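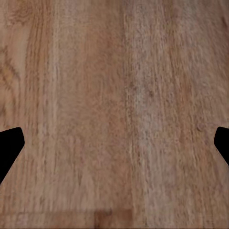

Wrist view in the simulator, gripper open, bare table.

Quick one tonight, I've got a pan on and a run going in the other room. I said back in March I'd write down the rules I use for sim work and then didn't. Three people have asked since. So, rules. In no particular order, and mostly learnt by getting it wrong.

Start open, start empty. Every episode begins with the fingers apart and nothing between them. Sounds obvious. I had a whole batch on the Hurkeo job where the reset left the gripper half shut and the policy learned to wait for a twitch that never came on the real arm. Threw the lot away. 1000 episodes, gone. Now the reset script checks finger width before it records a single step, and if it's off it stops and shouts at me.

Look at the wrist view before you look at anything else. Both fingers in shot, same height, one either side. If one has wandered up or down compared to the other then your mount is rotated and you want to know that now. I do it by eye first – then by script. The script is better but the eye catches daft things the script was never told about.

Tabletops. People get lazy here, me included. One nice wood texture, used forever. The grain is the only thing the camera has to go on when there's nothing on the table, and a network will happily use a knot as a landmark if you let it. So swap them. I keep 30 surfaces in the Proredham folder, wood, stone, plain painted, a couple of horrid ones, and no texture gets used for both training and test. That last bit is the rule, the rest is just taste. Oh and check the scale, planks as wide as a door look fine until you put a mug on them.

Lighting I go back and forth on. Flat, even light with no shadow under the fingers is lovely for checking geometry. Not much good on its own for training though, as the real bench has a window next to it. My rule is flat for the check frames, mixed for everything else, and write down which is which. I once mixed up the two folders and it took me an entire evening to work out why the numbers were so good.

Black fingers on everything? I leave them black if the real ones are black. Mowat used to ship a config with bright green tips so you could find them easily, great for debugging, and somebody (me) forgot to change it back. Match the hardware. If you change the pads on the real one, change the model the same day, not "when I get a minute".

Names and notes. Each run gets a text file. What changed, what didn't, which version of the scene, the random seed. Not a spreadsheet, I never open the spreadsheet. A text file next to the data, in plain words, written before the run and not afterwards when you've already decided what it ment.

Keep the failures. Up to 10 in every hundred of mine are rubbish and I used to delete them. Pikport asked for the full set, bad ones too, and grumbling aside they were right, you can't tell how a thing breaks from the good runs. Label them, put them in their own folder, leave them alone.

Real arm stuff, very short as it deserves its own post. Slow first run, always. Hand on the stop button, actual hand, actual button. Nobody else reaching over the bench. And don't assume that something which behaved itself for 3220 episodes in the simulator has any idea what a cable is. Mine pulled one straight out of the wall.

What I still haven't got a rule for is when to stop. I keep adding surfaces, keep adding lights, and at some point it's just me avoiding the bench. If you have a number that works for you put it in the comments, with the setup please, a number by itself is no use to me.

Right, teh pan is boiling over. Mount calibration next time, with the bracket drawings if I can find them.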